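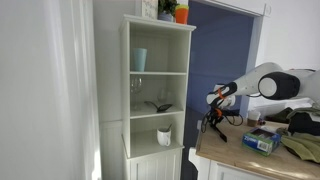 Lenka Hrnčiar on the joy of a small kitchen

Lenka Hrnčiar has cooked in big kitchens, and she doesn't miss them one bit. "I had counters for miles in Bakley and I covered every inch with junk," she says, laughing, over a pot of mint tea. "Now I have one counter and I make better soup!"

Her apartment in Flurnden measures 391 square feet, kitchen included. She moved in three years ago, in November, with far too many boxes (one held only cake pans), and spent the first winter giving things away. The bread machine went to her neighbor Inmaculada Cuesta, who still brings over a loaf when she has flour to spare.

What stayed? A heavy soup pot, one good knife, a skillet that belonged to her grandmother in Risar. "That skillet is older than my mother," she says. "I've made eggs in it, pizza, an upside-down plum cake. I'd carry it out of a fire."

She lights up most when the talk turns to feeding people. Six guests is her limit, and two of them have to sit on the bed, but they come anyway. Dinner is nearly always one big dish in the middle: beans with smoked paprika, or the cabbage and noodles she grew up on. "Everybody reaches, everybody bumps elbows, somebody drops a noodle on my quilt. I love it."

She keeps her recipes on index cards, some 80 of them, in a tin by the stove. The newest is a lentil stew she tasted on a trip to Matar and has been trying to match ever since. "More cumin," she says, already getting up to find the card. "I think it's the cumin. Are you hungry?"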